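Episode 1,399

The session started at the point where the previous operator had left it. The log gave the task as pick, reorient, place, one carton, yellow, left hand. The last line of the log read: "Wrist lags on the turn. Compensate."

Xuân Kiều calibrated the leader arm, put her hand in the loop and closed her thumb and finger until the trace on the monitor met the line. On the other side of the partition the follower arm did the same with a delay of 26 milliseconds. She had worked at Vulberg since December and no longer noticed the delay except on mornings when she had slept badly.

The procedure allowed 9 seconds for an episode. She approached from above, took the carton by its upper end, lifted, and tilted it so that the far end pointed down and to the right. In the wrist view the flat sides of the carton bowed out like the sides of a barrel. The lens did that to everything. There was a column of small black print on one panel, and she had looked at it for so many hours that she had stopped trying to read it. One word seemed to be "for." The next might have been "coverage."

She placed it. The counter went up by one.

Gistura, the training software, accepted or rejected each episode against a list of thresholds. It did not say which threshold. After a rejection the operator repeated the motion and guessed. Kiều kept her guesses in a notebook: grip too early, grip too late, elbow high, pause before release. Over the winter the list had become fairly accurate, and the Mansilla office had asked for a copy. She sent them the first page.

Episode 1,396 was accepted. Episode 1,397 was rejected. She repeated it and it was accepted under the same number.

The playback from the previous operator was still open in the second window. His name was Farine and he had moved to the evening shift before she arrived, so she knew him only as a set of joint angles. He gripped hard. At the top of each lift there was a small rotation of the wrist, three degrees to the left and back again, which did nothing for the task. She had first taken it for noise. Noise would not have been in every episode.

She ran the current policy on the bench with the leader arm locked. The follower approached, gripped, lifted. At the top of the lift it turned its wrist three degrees to the left and came back. Then it paused before the release, for slightly less than half a second.

The pause was hers. She had entered it in the notebook as a fault.

She ran it again and watched the second half only. Approach, Farine. Grip, Farine. The tilt was a mixture. The lowering was hers from start to finish, including a correction near the bench that she made on account of a stiff shoulder. The arm had no shoulder in that sense. It made the correction anyway.

The procedure had a section on this, 4.2, Operator Artifacts. Habitual motions without function were to be flagged and the affected episodes withdrawn. She opened the form. It asked for the range of episodes, the joint concerned and a description of the artifact in one sentence. For Farine's she wrote: "Wrist rotation at apex, no function." For the other she typed "Pause," and then deleted it – the field required a full sentence – and typed "Operator waits before letting go."

The form calculated the number of episodes to be withdrawn. It was all of them.

She saved it as a draft. The fan on the controller came on and went off again. There was time left on the booking, so she unlocked the leader arm, fitted her hand and ran 1,398, which was accepted.

On the next one she gripped, lifted, tilted the carton, and at the top of the lift turned her wrist three degrees to the left. It was not comfortable. She held it there and looked at the carton in the wrist view with the light behind it, and tried to work out what he had been looking at.

Then she brought it back, and waited, and let go.

Accepted.

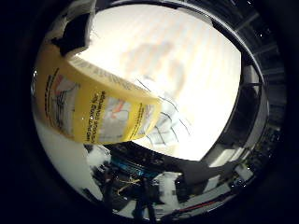

Martti Kiiskinen
Contributing writer, fiction

Martti Kiiskinen writes short fiction about workplaces and the equipment in them. Published 23 January 2020.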